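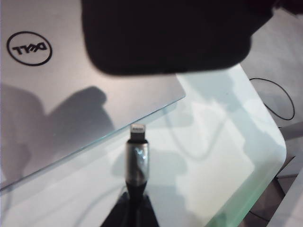
The elective course at Teltulholm is open to students in the second year of the bachelor program, and it runs for one semester with a weekly laboratory session. In the first three weeks the students learn to drive the arm by teleoperation, and after this they collect their own demonstrations for a policy which they train in the second half. We do not give them wooden blocks or colored cups. From the first session they work with things that a student carries in the bag, and so the gripper must soon hold small parts such as the Lightning plug of a charging cable, with a laptop lying close by on a glass tabletop. A plug of this kind is difficult for a beginner for two reasons. The tip is small compared with the fingers, and when the cable is lifted its free part pulls on the hand in a direction that the operator does not expect. The glass makes a further difficulty, as the students often judge the height of the gripper from what they see through the table and come too low.

Each team consists of two students, one operator and one observer, who change roles at the middle of the session. The observer keeps the log. For every attempt the log contains the object, the start pose in words, the result and one free remark. We asked the students to write the remark immediately after the attempt, before they discuss it with each other. In the previous edition of the course the remarks were written at the end of the session, and they were then almost all the same ("gripper slipped", "bad angle"), so that we could not use them for the analysis.

3.2 Collected demonstrations

Over the semester the teams collected 2,000 demonstrations. The task list, which we call the Stullbridge list after the room where it was first written on the board, has seven entries. It begins with the pushing of a closed laptop along the table and ends with the insertion of a plug into a port. A team may go to the next entry when it has 40 demonstrations of the present one which were accepted by another team. This rule of mutual acceptance was proposed by Ferdinand Hämmerli, who was the teaching assistant for the course, and it had a larger effect on the quality of the data than our written guidelines. Students were stricter with their colleagues than we would have been. One team had to repeat most of its second entry, and there was some bad mood for two weeks.

During the acceptance the reviewing team sees only the recording of the wrist camera. They do not get the log. At first the students found this unfair, because in the wrist view one of the fingers can hide a large part of the work area, and a correct motion may look like a mistake. We kept the rule nevertheless. The policy receives the same images, and a demonstration in which the important part stays hidden from beginning to end is of little use for training, even when the object arrives at the right place.

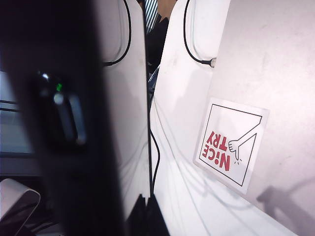 Figure 4. Wrist camera view with one finger near the lens covering the left side. Behind it are two white panels and thin black cables; the sticker on the right panel reads "NICE TRY" and appears upside down.

Views like the one in Figure 4 were discussed in the plenary meeting of week six. The discussion had the aim to find out how much of the image a student really needs. Several teams reported that they used the cables as orientation, because a cable crosses the image as a dark line on a light ground and is easy to find again after a turn of the wrist. Other teams used printed marks and text. Text has the disadvantage that it is read and remembered by the human in one direction only, and some operators lost time when they met it turned around. We observed in the logs that the word "confused" appears mainly in the attempts with a strong wrist rotation. We did not make a statistical test on this, as the remarks are free text and the teams have different habits of writing.

A second subject of the meeting was the naming of directions. "Left" in the camera image and "left" from the chair of the operator are often two different things, and the observer and the operator sit on different sides of the table. After the meeting all teams changed to the words "finger side" and "table side", and Murthy, one of the students, made a small drawing of it which is now on the first page of the course booklet. We recommend to introduce such words in the first session -- it costs five minutes.

3.3 Handling of flat objects

The fourth entry of the list asks for a phone to be picked up, turned upright and set down again. It was the entry with the highest number of rejected demonstrations. A phone on its back offers the gripper only its thin edges, and the team must decide if it wants to approach from the long side or from the short side. The guidelines leave this open. Most teams began with the short side, as a person would do when taking a phone from a desk, and changed later to the long side, where the fingers have a smaller distance to close.
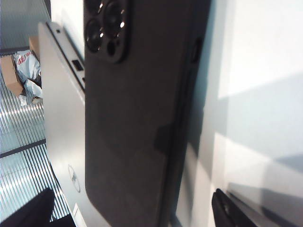 The change was usually made after a conversation with another team, and only seldom after the study of their own recordings. This was a small disappointment for us, because the course has the learning goal that students look at their data before they collect more of it. In the next edition we will therefore place a viewing session between the third and the fourth entry, in which every team has to show one accepted and one rejected demonstration and say what differs.

Protective cases were permitted and even welcomed. A case gives more friction at the fingers, but it also changes the width of the phone, and a policy trained with one case may close the gripper too early or too late on another. Teams were asked to note in the log whether a case was present. Unfortunately this field was left empty in many sessions, and we cannot separate the two conditions afterwards.

At the end of the semester the policies of all teams were run on the same arm in the Prerkthorpe hall, in front of the other students of the year. The order of the teams was drawn by lot. Each team could choose one entry of the list to show, and no team chose the fourth. The grading did not depend on this presentation; it was based on the log, on the acceptance reviews which the team had written for others, and on a short report. The form of the report and the grading scheme are given in Appendix B.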